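The Summer I Fell for the Clear Plastic Bin

I own a lot of picnic stuff. I don't go on a lot of picnics. These two facts lived together peacefully for years in the cupboard over my fridge, until one evening in June when I reached up for a pitcher and a stack of bowls came down on my head (plastic, thank goodness!).

So I did what I always do when my house attacks me, which is buy a storage product. I ordered one clear Tanabe bin, the plain rectangular one with no lid and no handles, and told my sister I was going to have the whole cupboard sorted by dinner. It took until September. But I learned a few things, and I have become a little insufferable about it, so please come along.

Cups first, always

Cups are the worst. Bowls at least want to sit inside each other, while a cup will roll off and hide behind the blender the second you let go of it. I used to keep ours in a big floppy Grurkus tote, which meant that finding four of them for lemonade was like digging for car keys.
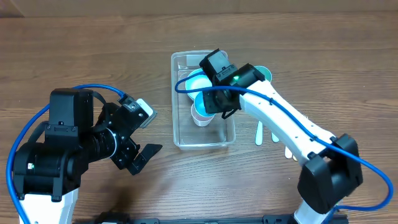 Paper cups were the ones I put off longest, because I kept telling myself they were disposable and would somehow take care of themselves. They don't! We still have leftovers from a block party, and I can't throw out a perfectly good cup. The ones with a teal inside and a white outside are my favorites for lemonade, and tossed into a clear tray they're easy to spot even when one has tipped over on its side. That bright lining does all the work. Plain white ones get lost on me completely, and I've bought duplicates more than once.

My mother stored paper cups in the sleeve they came in, twisted shut with a bread tie. I tried that too. By the third party the sleeve had torn down the middle and I was back to chasing cups across the shelf.

What about matching sets?

I wanted one badly. For a while I had the Piltia catalog open on the kitchen counter, folded back to a page with a 12-piece picnic service in a shade of green I still think about. I could see myself carrying it across a lawn. Then I added up what was already in the cupboard and felt a bit silly.

Mixed pieces work fine if the colors get along. Blues, greens, a soft pink, some white, all good. My one bright orange tumbler went to the garage to hold paintbrushes, and everything left over suddenly looked as if I'd picked it out on purpose. My sister says this is cheating. My sister also has eleven mugs from the same bank.

Get it all out on the table

You have to do this part. I know you want to reorganize inside the cupboard, standing on a chair with your head at an angle, and I'm begging you not to. Clear the table and bring everything down. Put the bin in the middle, with bowls to one side of it and cups to the other, and leave yourself elbow room.

Then go get a snack and come back. With fresh eyes you'll notice which bowl you always reach for and which cup nobody in your family likes. Ours had a chewed rim, and I'd been washing it for years! 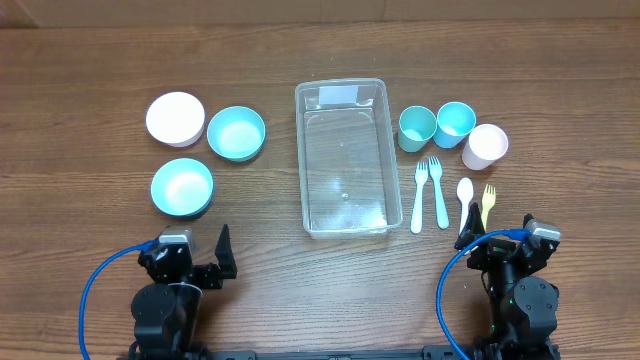 Loading the bin

Bowls go in first, nested, widest at the bottom. I tried lining them up on edge like records and they slumped over every time I opened the cupboard door. Cups go in the space that's left, open side up if you'll use them this week and upside down if they're going away for the winter (dust, and the occasional spider).

Don't pack it tight. I did, the first time, and then had to unload half the thing on the grass to get to one bowl. A bin you can lift with one hand while holding the screen door is about the right weight.

I added a label, too. I had a Skilance label maker in a drawer with a dead battery, so I used a strip of tape and a pen, and it has held up through two rounds of dishwashing. Mine says PICNIC. My husband moved the bin to the low shelf by the back door, where it gets used all the time, and the space over the fridge now has a waffle iron in it.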